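Keeping It Safe Around the Gripper: Our Bench Rules Project
Derkville student robotics group, final report

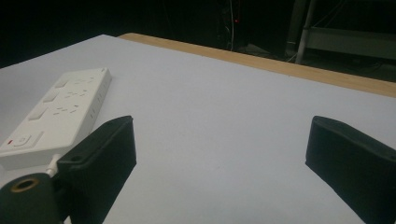 Figure 1. Gripper fingers and power strip on the white bench top.

When we started this project in December, we thought writing safety rules for our bench would take an afternoon. It took a good deal longer than that, and we ended up enjoying it much more than we expected to! Our task was to write a set of working rules for the hand-held gripper sessions, short enough that a new student would really read them before picking anything up.

Our first draft had 12 rules, borrowed mostly from the sheet the Haltevthorpe group uses for their Tsuji arm (thank you again for sharing it). We tried the draft out on a Monday with two students who had never used the gripper, and they skipped most of it, so we cut and combined until we had the list below.

Power strips: look at every switch before you plug in or unplug, and turn the outlet off first. Keep the cord out of the path of the fingers.

Fingers: keep your free hand out of the gap between them, even when you are only resting. Check the screws at the start of each session.

Table: clear away anything the task does not need. Drinks stay on the other side of the room, lids or no lids.

Logging: write down each session in the Kudance notebook, including the ones that went badly.

We argued longest over the power strip rule. One of us wanted the strip off the table for good, and the rest of us liked having the switches within easy reach. For now it may stay on the table if it sits to one side of the work area, and we would love for next year's group to test both ways and compare.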